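Independent Release Practices Among Student Musicians: A Study of Three Self-Produced Albums

Golnar Shokri and Noreen Bhutto
Final Project Report, Music Industry Studies, Plordale College

1. Background

The purpose of this project was to examine how musicians without a record label prepare, release and promote a full-length album. Much of the course reading deals with signed artists, and the project team wished to look at recordings made on small budgets by people who hold other jobs or are enrolled in school. Three acts agreed to take part: the duo Grusis, the singer and guitarist who records as Vikine, and the five-piece band Requena. All three are based in or near Plordale and had released an album within the two years before the project began.

2. Method

Each act was interviewed twice. The first interview covered writing and recording, and the second covered release and promotion. Interviews lasted up to an hour and were recorded with the consent of the participants. The team also reviewed 14 written notices of the three albums, most of them from music blogs and college newspapers, and sent a short survey to listeners on the mailing lists of the acts. The survey was open through May and received 144 completed responses.

Golnar Shokri conducted the interviews with Grusis and Vikine. Noreen Bhutto conducted those with Requena and prepared the survey. Both authors read all of the written notices.

3. Findings

3.1 Recording

Grusis and Vikine recorded at home. Requena paid for studio time to record drums and bass and completed the remaining parts in the singer's garage. The Requena album took the longest to finish, nearly 10 months, and the band attributed most of the delay to mixing. Two earlier mixes were set aside before the final version was approved.

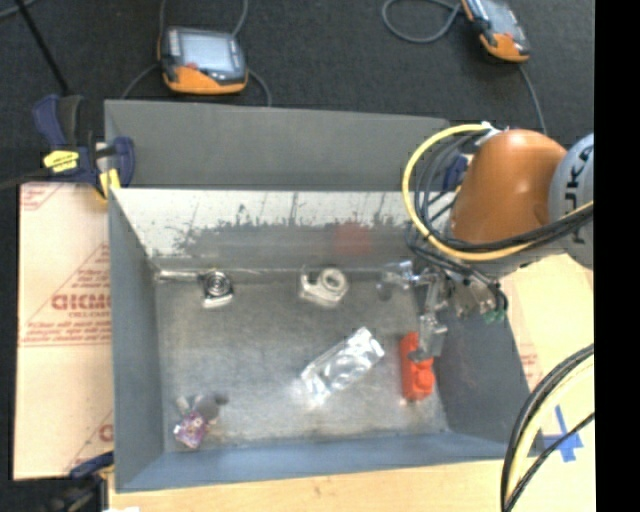

Vikine reported the opposite experience. The songs had been performed live for more than a year, and most vocals on the album are first or second takes. Mixing was done by a friend in exchange for guitar lessons.

3.2 Release format

All three albums were released as downloads and on streaming services. Requena also ordered compact discs, and Grusis ordered cassettes, which sold out at the release show. Vikine considered vinyl but decided against it on the basis of cost — the lowest quote required a larger pressing than the artist expected to sell.

3.3 Promotion

Requena sent 530 messages to blogs, radio stations and playlist editors. Few were answered. The band stated that most of its written coverage came from writers who had already seen it perform. Survey responses were in keeping with this: live shows and word of mouth were the two most common ways in which listeners first heard of any of the acts.

4. Limitations

The survey reached only people who had already joined a mailing list, and its results should not be applied to casual listeners. Sales figures were supplied by the acts and were not checked against store records. Grusis declined to share streaming income.

5. Recommendations

The team recommends that future groups interview acts before release as well as after, as several participants had difficulty recalling early decisions. Contact with blog writers would also be useful. The interview questions and survey form have been placed in the department's project folder.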